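Minutes of the Open Day Review Meeting
Drarkau Tenants' and Makers' Association
Ground floor meeting room, 4 p.m.

Present: six members, plus one who joined by phone and was mostly heard eating.
Apologies: the bookings desk, who were on shift.

1. Minutes of the previous meeting
Approved. The correction requested in January to the spelling of "mezzanine" has been made, in both places.

2. Report on the open day
The meeting received a report on the Curavus demonstration of its two-armed laundry robot, Mastiseck. Flyers were printed in a run of 1,000, of which 800 remain in the hall closet. Attendance was nevertheless good, and several visitors had come on purpose.

Curavus presented the robot in three parts: a talk, a longer talk, and laundry. Members felt the order could be looked at. The talk explained that the robot is taught by example, with a person guiding its arms through a task many times until it can attempt the task alone. A visitor asked whether the same method works on teenagers. Curavus took the question away.

The exercise on show was the loading of a front-loading washer from a basket. The presenters asked the audience to watch the latch side of the door, where most of the trouble is. Cloth was described as the hard part of the job, a shirt having no fixed shape and no interest in acquiring one.

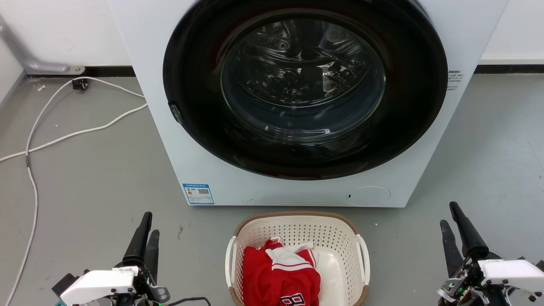
Mastiseck demonstration: both grippers at the basket, red jersey inside, washer door closed.

Feedback cards were mostly favorable. The most frequent comment was "slow." The second most frequent was "still faster than my brother." One card asked for a machine that puts away the clean things and was marked "urgent."

3. Matters arising from the demonstration
(a) Seating. Only the first two rows had a view of anything near the floor, and the basket was on the floor. Agreed to ask Kazmi for a quote on hiring low staging.
(b) Sound. The microphone worked well once found.
(c) Questions. The period set aside for questions was 7 minutes and the first question used all of it. Agreed that the chair will in future be permitted to interrupt.
(d) Detergent. A member asked who is paying for it. No answer was available.

4. Return visit
Curavus has offered to come back with a folding demonstration. One member wished to know whether fitted sheets would be included. The secretary was asked to put this to Curavus in neutral language.
Agreed in principle, five in favor, one against, the telephone abstaining.

5. Any other business
The remaining flyers carry the old date. A proposal to use the backs as scrap paper was carried without debate.

Actions
Secretary: write to Curavus about dates, order of program and sheets.
Chair: get the staging quote from Kazmi.
Bookings desk: move the flyers out of the hall closet so the vacuum can go back in.

The meeting closed at 5:20 p.m. Next meeting in the same room, same time, with the heating on if the key can be found.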